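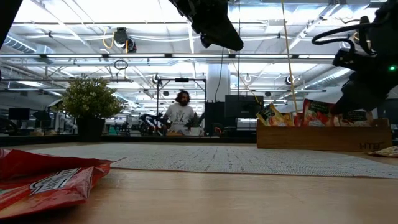

Skodville Refreshment Service Extended to All Floors

October 1, 2019 – The shared snack and tea service at the Skodville site has been extended to every floor of the main building. The service began in August as a trial on the ground floor and is now a permanent part of the workplace program managed by the Facilities Office.

Under the new arrangement, each of the 12 shared work areas will have a table with a woven mat and a low wooden box for individually wrapped snacks and tea sachets. Boxes will be refilled every morning before the building opens. Staff and visitors may help themselves at no charge.

"The trial showed us that people prefer small portions they can take back to their desks," said Chanida Mahawong, Head of Workplace Services. "It also showed us that the tea was more popular than we had planned for, and the order has been adjusted."

During the trial, 3890 items were taken from the ground floor tables. Of these, 713 were tea sachets. Fruit-flavored black teas were requested most often in the comment book, followed by plain green tea and peppermint.
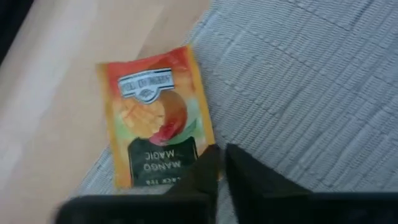 A sachet of Mango Magic black tea lying across the edge of one of the woven table mats.

Supplies will be delivered by Khamphan, which also stocks the cafeteria at the Tenari building. The current list includes 34 products and will be reviewed every three months. Requests for additions may be handed in at the front desk or written in the comment book on each floor. Products containing nuts will be kept in a separate box with a printed label.

Staff are asked to stand packets upright in the box so that the labels can be read, and to place empty wrappers in the bins provided. Opened packets should not be returned to the box. Hot water is available from the kitchen on each floor – kettles may not be used at the tables.

Hauke Oltmanns, who oversees purchasing, said the cost of the extended service will be met from the existing hospitality budget. Bottled drinks are not included and will continue to be sold in the cafeteria at the usual prices.

Tables on the upper floors will be set up in stages, beginning with the east wing. Questions about deliveries or missing supplies should be directed to Kamonchanok Kamolrat at the Facilities Office. Questions about ingredients and allergies may be sent to Stuart Oakley in the cafeteria office.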